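Rain Gauges and Street Flooding in Ekano: Do Home Readings Match the City's?
Group report, Earth and Climate Systems
Negin Pakzad, Kiran Rathore, Mahnaz Abbasi
Turned in 11/24/23

1. What we wanted to find out

Warmer air holds more water vapor, so heavy rain should get heavier. That's the textbook part. Our question was smaller: can cheap gauges in backyards catch short hard bursts of rain that the one official gauge in Ekano misses? The official one sits on the roof of the Bartoš pump house, at the high end of town. Most of the street flooding is at the low end, by Bestitz Road.

2. Setup

31 gauges, plain plastic tubes, handed out to families on both sides of the creek. Soudabeh Ghaffari lent us the spare logger from her lab so we had one tipping bucket to check against. Instructions were one page. Read it at 7 in the morning, write the number down, dump it out. Text the number to Kiran.

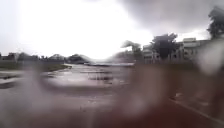

We left out any gauge that missed more than five mornings in June. Also left out one mounted under a roof edge, it was reading double every time. After that we had 500 usable readings, all put in one spreadsheet by Mahnaz. Units were a mess at first (some people wrote inches, some mm), took two evenings to fix.

3. Results

Light rain days: home gauges and the official gauge agree pretty well. Usually within 2 mm. Nothing interesting there.

Heavy days are diferent. On the wettest day of June the gauge at the Plorilico garden center had 98 mm and the pump house had well under half of that. The next three highest were all along Bestitz Road too. So the storm sat over the low end, and the official record for that day just looks like a normal wet one.

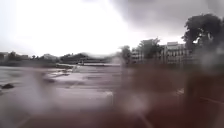 Can one month of readings show that the climate is changing here?
One month is far too short for that. You would need decades of data from the same spots, and all we can say is that a single gauge misses a lot of the local rain.

We also asked for the city's list of flood calls. Got it late, from Elaheh Shojaei in public works. Calls line up with the home gauges a lot better than with the pump house. Didn't have time to run a real correlation, only matched them up by hand on a map.

4. Problems

Reading time. Not everyone gets up at 7, and if it rains at 8 the total lands on the wrong day. Tubes overflow at 200 mm, never came up but could. Splash from patios. Leaves. One dog.

Daily totals also hide the bursts, and bursts were the whole point. The logger was the only thing giving us minute by minute numbers and it was in one yard the entire time, so section 3 is really about daily rain and not intensity. Should of seen that sooner.
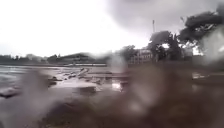 5. Next time

Four or five loggers instead of all those tubes. Put at least two by the creek. Get the flood calls before starting. Kiran wants to keep the Bestitz Road gauges going through next June so there are two years to compare, and most of the families there said OK.

Spreadsheet and map are in the class folder. Gauge list is on the second tab.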